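Homell Air has pulled its 14 turboprops from service after a crack was found in a propeller hub during an overnight check. Flights through Hostik are off until at least 5 p.m.
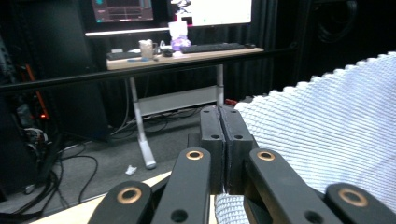 Asnakech Abdella replied that her 6 a.m. to Aka was cancelled at the gate and the rebooking line has been busy ever since.

Same from other passengers. The airline says 124 flights are affected and 2556 people need new seats. Refunds go back to the original card. Hotel vouchers are at the Hostik counter only.
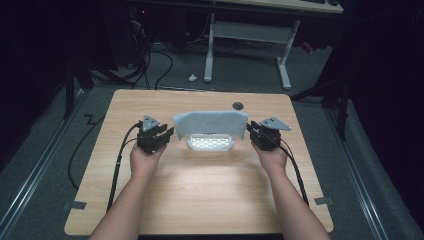
What the regulator wants

Every hub inspected before the aircraft flies again. Halfdan Hauksdóttir, for the airline, puts that at five hours per plane.

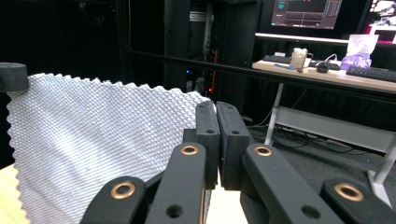 Crews are starting with the planes parked at Asamoah, where the hangar is. Northern routes come back first. I'll post the revised timetable when the airline releases it.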